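An afternoon at the open day in Prindasley

Mon 16 April

My neighbor gave me the ticket because she had to work. I almost did not go. Prindasley is 43 kilometers from my house and the bus takes a way through every village, and it was raining from the morning. But I have worked nine years with my hands, putting together small parts for pumps, and I was curious to see how a machine does something near to my own job. So I took the bus.

The open day was in the old Renaud building, behind the station. I knew it from before, when they sold tiles there. Now it belongs to Stivar, and they have repaired the roof and painted the stairs in a green color that I did not like so much. At the entrance I received a sticker with a number. Mine was 418. I thought it was the number of visitors, but the man at the desk told me they just began with a roll that was already used.

On the ground floor there were vehicles for warehouses, and most families stayed there, because children could press a button and the vehicle came to them. I looked for five minutes and went up. On the second floor it was quieter. There was a talk every half hour, and I came in the middle of one, so I waited by the wall and listened to the end, and then I stayed also for the next.

The talk was given by Tahmineh Ghorbani, an engineer. She spoke slowly and with a clear voice, for which I was grateful, because with technical English I still lose some words when people hurry. Her subject was putting pegs into holes. She said that people always ask her when the robot will cook dinner, and she answers that first it must learn to put a peg in a hole, and this is already much work. A person feels with the fingers that the peg is a little crooked, and corrects it without thinking. For the robot every one of these small corrections must come from somewhere.

She also told us that her team has recorded 1,747 attempts with this kind of board since December, and that 1,267 of them were good enough to keep. An older gentleman asked what is wrong with the others. She said many things: the peg fell, the peg went in but not to the bottom, or the hand pushed the plate away from its place. I liked that she gave both numbers. At my work we also have a box for the bad pieces, and when visitors come, the box goes under the table.

After this we could come nearer, a few people at a time.
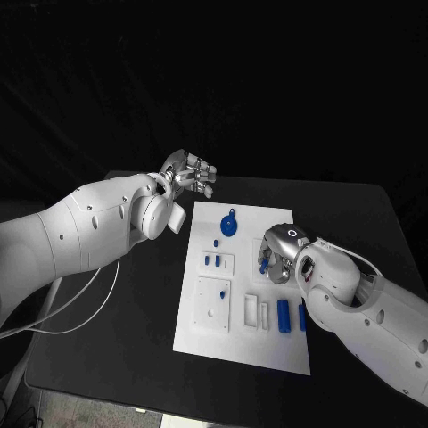
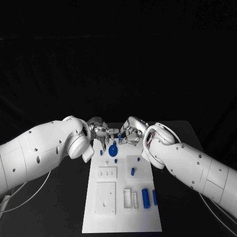

The board with its blue parts and white fixtures, and the two arms over it.

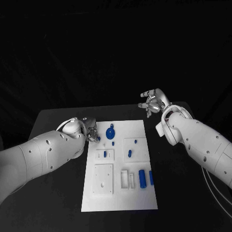
What I did not expect is how much I would want to help. The woman beside me had the same feeling, she was moving her own thumb and finger in the air all the time, and when she noticed it she put her hands in her coat. I think it is something natural for people who do small work. You see a peg over a hole and your hand already knows the rest.

I asked Ms. Ghorbani why there are so many different shapes on one board, and if it would not be easier to begin with one peg and one hole. She said they did begin like this, in Oltencombe, where the team was before. The robot became quite good with this one peg, and then they gave it a thicker one and it was again a beginner. So now they mix. I understood this well, because I remember a young colleague who learned only one model of pump during his first months and was completely lost when we changed to the next.

My second question was about my job, of course. I think half of the room had this question and was too polite. She did not give me a nice answer to calm me, and she did not make big promises either. She said that for parts which are always in the same place, machines have done it already for many years, and I know this, we have one such machine ourselves. For parts which are a little different every time, she would not like to say a year. Then she asked me what is the most difficult piece in my work. I told her the rubber rings, because they are soft and they twist. She wrote it down in a small notebook. I was proud of this the whole way home, I must confess.

Some practical things, if somebody wants to go there. The building is open again for visitors in December, they said, but the date is not decided. The talks on the second floor have only a few chairs, so come early or be ready to stand. The coffee is free and it is weak. There is an elevator, but the sign for it is behind the door, so when the door is open you do not find it. The last bus back leaves before the last talk is finished, and I had to run.

On Tuesday I told all this at work during the break. My boss wanted to know mostly what the arms cost. I had forgotten to ask.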